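**Yellow marks round the plughole of a white basin -- how do I shift them?**

**Mansilla47**

Washing-up liquid does nothing. The tap comes out of the wall, so there's nothing round its base to clean.

### Replies

**wikex**

Bicarb paste, leave it, rinse. Probably limescale. Worked on mine.

**Clovstead**

Descaler first if it's limescale -- read the label, and never mix it with bleach. Then a scrubbing pad, then wipe round with a cloth, pressing down near the drain.
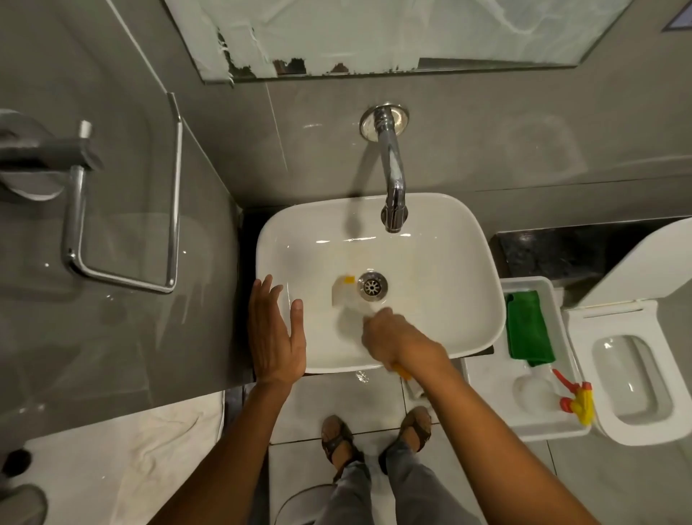
**prorkon1034**

What Clovstead said. Try a small patch first.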